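Search this site
Go
Menu

Prevard Adult Evening Program
Household Objects, Seriously Considered
Handout 3: Housings, Tubes and the Parts Between

Shares 3 | Comments 0

Before we start

Last session ran long on the subject of drawer runners, and I have been asked to keep this one tighter. I'll try. Bring a flat work surface's worth of patience, a soft cloth, a pencil, and one household appliance that you are allowed to open. Please check that last part with whoever else lives with it. The Plukham center has tables and lamps. It does not have spare screws, whatever you may have heard from the upholstery class.

If you missed Handout 2, the short version is that most of what we own is a shell around something less attractive, and that the shell is where the money went.

1. Shells

An appliance housing has two jobs. It keeps fingers away from the works, and it persuades you in the store. The second job explains the curves. A flat box would hold a motor perfectly well, but nobody ever carried a flat box home feeling pleased.

Look at where the color changes. Makers like to put a pale part on top and a dark part underneath, and the line between them is often the line where two moldings meet. It may also be a stripe somebody in marketing wanted. Run a fingernail along it. A real joint catches the nail at least once on the way around, usually where the mold was getting tired.

Terms to know for this section:

Shell: the outer skin. Thin, shaped, easily scratched by people who set it face down on grit.

Collar: a raised or darker edge around an opening. Sometimes it strengthens the opening. Sometimes it just makes the opening look as if it was meant.

Seam: where two parts meet. Also where the crumbs are.

Recess: any hole that stops before you want it to. If there is a screw at the bottom, you will need a longer driver than the one you own.

2. Tubes

Students tend to skip tubes, which strike them as plumbing. I would ask you to slow down. A tube on a household object has two ends and a middle, and the trouble lives at the ends.

The mouth of a tube is rarely a plain circle. There may be a flare, to guide another part in. There may be notches, so that it only goes in one way, or tabs, so that it clicks. A click is a promise. When the click goes, the tube stays on out of habit for a week or so and then lets go over a clean rug.

A line around a tube deserves suspicion too. It can be a groove for a ring, a joint between two sections, or decoration. Try turning one side against the other, gently. If it turns, you have learned something. If it doesn't, stop there. The Drirnura section of this course lost a perfectly good floor lamp to a student who believed in turning harder.

3. Brackets, clips, prongs

These are the parts everyone calls "the thing." As in, the thing broke off. By the end of the evening I would like you to have three better words.

A bracket holds one part in relation to another and is supposed to be stiff.

A clip holds a part and is supposed to give a little.

A prong sticks out. It may locate, grip, space or support, and you usually can't tell which until you find the place it goes.

A small molded tab can cost almost nothing to make and be completely impossible to buy. I once spent an entire April looking for one. The supplier offered me the whole assembly, part 3899, which contained the tab, eleven things I already had, and a leaflet in which the tab did not appear. I glued the old one. It held until the weather changed.

4. Looking before unscrewing

Put the object down and walk around it. Don't pick it up yet. You'll want to. Then make a drawing from one side only, at arm's length, with no parts names on it. Ten minutes is plenty. Shading is not required and in one case last term was actively discouraged.

Next, go in close. Things look different from a hand's width away: big parts turn into backgrounds, and the little ones underneath suddenly have shapes. Check the gaps as well as the parts. Daylight between two pegs tells you they are separate pegs, and a surprising number of drawings from the first session had them fused into a sort of comb.

Write down these items for your object:

- where the light part ends and the dark part begins
- every hole, and whether you can see its bottom
- every part that hangs, sticks out or points at something
- any line that goes all the way around
- anything you were about to call "the thing"

A pale table is best for dark parts. Black plastic on a black cloth is a fine way to lose both the part and the evening.

5. Worked reading

A black tube and a pale round housing, which between them have most of the vocabulary. Read the shell first, then the ring under it, and leave the tube until last, even though it is the part running up from the bottom edge. The three prongs are worth a line of their own in your notes. They are not all the same length, and a drawing that makes them match will get a small, sad mark in the margin.
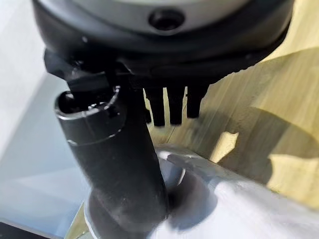 6. What you may and may not conclude

You may say that the tube has an open mouth. You may say there are notches or tabs around it, and put a question mark beside whichever word you choose. You may say the bracket overlaps the top of the tube from where you are looking. You may not say that the two are joined. Overlap is a fact about where your head is.

The same goes for the small hole on top of the shell. "Screw socket" is a decent guess, and so is "mounting point." Write "hole" in ink and the guess in pencil.

Resist naming the whole appliance until you've been through the parts. Once a group decides it is looking at a fan, every peg becomes a fan peg and the thinking stops. The Ene group named theirs in the first minute and spent the next forty defending it.

7. Homework

Write 800 words on one appliance in your home without using its name, its brand or the word "thing." Previous groups have tried "item," "doodad" and, for a whole page, "the matter in question." I count these as the word "thing."

Attach your drawing. Label only what you can see from the side you drew. If the back is interesting, make a second drawing, and please say on it that it is the back.

Optional reading is the chapter on fasteners in the course binder, starting at page 178. The binder stays in the room. It has left the room before and came back with soup on it.

Next handout: hinges, and why the lid is always the first to go.

Comments (0)
Search this site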